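Skirell gets its second check, and Hajdu wants to talk about freezers
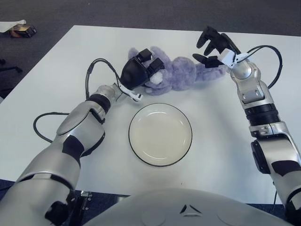
October 22, 2022

Levente Hajdu picks up on the second ring and asks if we can keep it short. Truck problem. One of the Edolside vans is stuck outside a school with two crates of soup in the back and lunch starts soon.

So, short. Skirell, the ready-meal company he started out of a rented kitchen, has closed a second round with Dendo, the same fund that came in last March. He won't give the amount. "More than the first one, less than people are saying," is all I get.

The first check went on packaging and, he admits, a website that had to be thrown out. "We paid for it twice. Don't print that. Ok, print it, it's fine."

This one goes to cold storage. Skirell sells to 190 stores now, most of them small, most of them with one freezer that's already full of ice cream. Hajdu's plan is to lend each shop a narrow chest freezer and take it back if the meals don't sell. Expensive. He knows. "The fund asked me about that for an hour. What if the shop closes, what if they put fish in it. I said then there's fish in it, I'll go get my freezer."

Ashraf Ezzat, who runs the kitchen, joins the call halfway through, from somewhere loud. He is less excited about freezers. His worry is the cooks. The team has 8 of them on the early shift, and the new orders would need another line. "Levente sells and then he calls me," Ezzat says. "I find out from the label printer."

They met at Bañuelos, the caterer, where both worked nights. Ezzat cooked, Hajdu did deliveries and complained about the routes. The lentil stew that is still Skirell's best seller began there as staff dinner. Has the recipe changed? "Less salt," Ezzat says. "More salt," says Hajdu, at the same time nearly.

I ask about giving up a bigger piece of the company. Dendo now has a board seat, which it didn't after round one. Hajdu goes quiet for a bit. "I slept badly on that. But they answer the phone. When the oven went in the spring they found us a used one in two days, I coudn't have done that."

Prices will go up, he says, but only on the family size, and not before the holidays. There are nine meals in the range and he would like to drop one. Which? Ezzat laughs. It's the mushroom rice, aparently, and they've been arguing over it for months. Ezzat wants to keep it.

The van driver is on the other line now. Hajdu has to go. Ezzat stays on long enough to say the mushroom rice is staying.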